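Hatosari opens towel library for swimmers and families in November

Nearly 200 households have already signed up to borrow from a new towel library run by Hatosari, the household reuse project, and the first bundles go out in November. Members will be able to take home clean, folded towels for swimming lessons, visiting relatives, a new baby or a house move, and bring them back when they have finished with them.

It is a simple idea and we are very excited to see it up and running! Most of us have a cupboard with too many towels in it, or one with too few, and sometimes it is the same cupboard in different months. Over the spring and summer people gave us 3622 towels. Many came in carrier bags, quite a few in suitcases (the suitcases were given too, and have gone to a good home). Every one has been sorted by size, checked for holes and pulled threads, and washed at the Jistton laundry, which has lent us two evenings a week.

Of the total, 1192 are bath towels in good enough shape to lend. Hand towels and flannels make up most of the rest, and 296 that were too thin or too frayed have been passed to the Kang animal shelter, where they will be used as bedding.

Then comes the folding, and we take it seriously. A towel that is folded the same way each time stacks properly, fits the shelf and can be picked out by colour from across the room. We tried several methods before settling on a plain rectangle, laid lengthwise on the table with the corners matched before the edges are smoothed down. Plush towels never give a perfectly sharp edge and we don't ask them to.

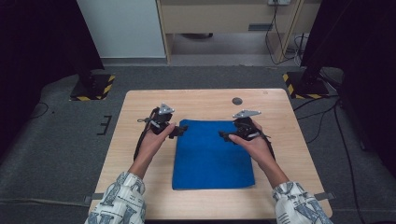 Léonie Delorme
Project lead, Hatosari

"I love the blue ones best, I'll admit it," said Léonie Delorme. "A royal blue towel, good and thick, folded and lying on a pale wooden table – it looks like something you would be pleased to be handed. That matters to us. People who borrow from a library don't want to feel they have been given the leftovers, and they shouldn't.

"We have had such lovely letters with the donations. One family sent the towels their children learned to swim with, and asked that they go to somebody starting lessons. So they will! They are on the shelf marked for swimmers, along with the other bright colours, so that children can spot their own on the side of the pool."

Towels are lent in bundles. The swimmer's bundle has one bath towel and one hand towel, the guest bundle has two of each plus flannels, and the new baby bundle is made up of the softest small towels we have. Borrowers can keep a bundle for up to six weeks and renew it once. There is no charge, and no need to wash the towels before returning them, though we do ask that they come back dry.

Shelving for the library was supplied by Grikeo, who also cut the shelves to the depth of a folded bath towel after we sent them one to measure. It has made an enormous difference to how much we can fit in.

The library will be open from 10am to 4pm on its first day, with folding lessons for anyone who fancies one. Donations are still welcome, and bath sheets and dark colours are wanted most. Please send towels clean, and leave bath mats at home for now – we have no room for them until the new year.

Borrowers can join at the desk with proof of address.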